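Open day at the Prullden County courthouse

2021-07-22

The county opens its courthouse to the public once a year, and this time the prosecutor's office took part for the first time. I went for the afternoon session. The doors opened at one, and 312 people had signed in by the time I left.

Security works the same way it does on a court day. Belts off, phones in the tray, then up the stairs to Courtroom 2, where Ivars Ramanauskas was giving a talk on how a public corruption case moves from a complaint to a charge. He has been a deputy prosecutor in the county for most of his career and now runs the unit that handles such cases.

He started with numbers. The office received 806 complaints about public officials over the past five years. Of those, 586 were closed at the first review, mostly complaints about rude clerks, zoning decisions people disliked, or matters that belonged to another agency. The ones that remained went to an investigator, and 30 ended in charges. 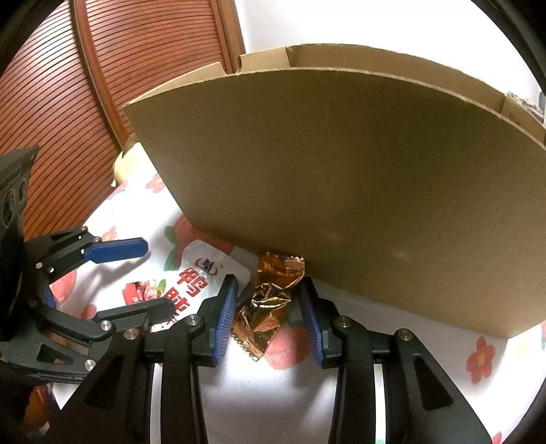 Most of the talk was about the grand jury. Ramanauskas explained that jurors hear only the government's side and that the proceedings are secret, so a person can be under investigation for months before hearing of it. A woman near the front asked if that was fair. He said the trial is where the defense gets its turn, and that grand jurors do sometimes vote no. She did not look convinced and said so.

He used the Oltarik paving case as his main example. That one is over - two guilty pleas and one acquittal - so he could go through the bank records and the order in which witnesses were called. He would not discuss the Zemell lease, which is still before Judge Mihăilă. Three people asked anyway, each in a slightly different way, and got the same answer.

After the talk we were split into groups and taken to the records room, the jury room and the holding cells. The jury room is smaller than I expected, with one window facing the parking lot. The clerk there told us that sealed indictments are kept in a separate cabinet with its own log, and that two people have to sign before it is opened.
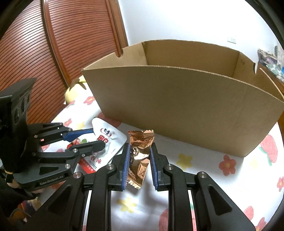 A snack packet and a foil wrapper on the flowered tablecloth.

The tour ended in the lobby, where the public defender's office had a table of leaflets on what to do if you receive a subpoena. I took one. The next public session is in September and will cover appeals. Sign-up is at the clerk's window on the first floor.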